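Small Collection, Long Shelf Life

How the Rivadeneyra film archive prepared its classroom clips, and what it would do differently

The Rivadeneyra collection holds 300 reels of locally made documentary film, most of it shot on 16 mm between the late 1940s and the early 1970s. For years the only way to see any of it was to visit the reading room in Jestmont and ask for a viewing copy on tape. The tapes were wearing out, and the two playback decks were worse.

Consuelo Huaranga, the archive's head of access, started the classroom project with a narrow goal. She wanted short clips, each built around a single object or place, with enough written support that a history teacher could use one without prior knowledge of the region. The first release contains 102 clips. The shortest runs 48 seconds and the longest a little under six minutes.

Clip length was set by trial in two Jenumley middle schools. Teachers there were given the same material in three cuts. The longest version was rarely played to the end. The shortest left out context that students then asked for. The middle cut became the house standard, although Huaranga allows exceptions where an interview cannot be trimmed without changing its sense.

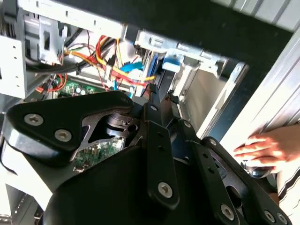 Each clip carries a synopsis of no more than 80 words, a list of people and places named, a transcript, and a rights statement. The synopsis is written last. In the pilot it was written first, from the catalog card, and the cards turned out to be unreliable. One reel cataloged as a flour mill opening was a school sports day with the mill in the background. Another was dated nine years too early, and the error had been copied into a printed guide.

Transcripts took the most labor. Speech recognition gave a usable first pass for studio narration and a poor one for outdoor sound. Place names failed almost every time. Gladys Nyanda, who ran the transcription desk, kept a correction list that grew to 900 entries, and it is now applied to every draft before a person reads it. She marks uncertain words in square brackets and leaves them that way. "A teacher can work with a bracket," she says. "A wrong name gets into an essay and stays there."

The file formats are plain. Every clip is offered as an MP4 in two sizes, the smaller intended for schools with slow connections, along with a separate caption file and the transcript as plain text. The preservation master is a different file, kept offline, and is never used for editing. Working copies are made from it once and checked against a stored checksum before use. A failed check means a new copy, with no attempt at repair.

Rights were harder. Most of the films were made by the Garkley Cooperative Film Unit, which closed without assigning its copyrights to anyone. The archive traced what heirs it could and obtained written permission for classroom use. Where a clip includes music, the permission covers the picture only, and the sound has been muted for the length of the piece. These gaps are listed in the notes. Several teachers took them for a fault in the file, so the player page now repeats the warning.

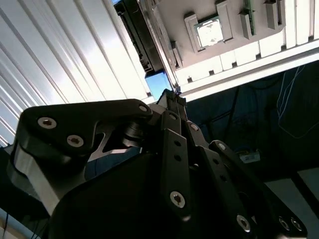
Curriculum matching was done by subject heading and grade band. The first scheme had 41 headings, many used once. It was cut to 14, with free keywords beneath them. Searches by keyword outnumber searches by heading in the site logs, but teachers who start from a heading open more clips per visit – a pattern that held in both school terms measured.

Two things would be changed in a second round. The clip numbers were assigned in order of completion, so clips from one reel are scattered through the list; a reel-based number would have kept them together. And the discussion questions were written by archive staff, who tended to ask about film technique when classes wanted to talk about wages, food and housing. Teachers will write the next set.

The second release is planned for December. It will draw on the farm and river reels, which have been scanned but not yet transcribed, and will include the first clips with Spanish captions. Schools already registered do not need to apply again. Requests for particular reels go to the access desk in Jestmont, with the catalog number if it is known.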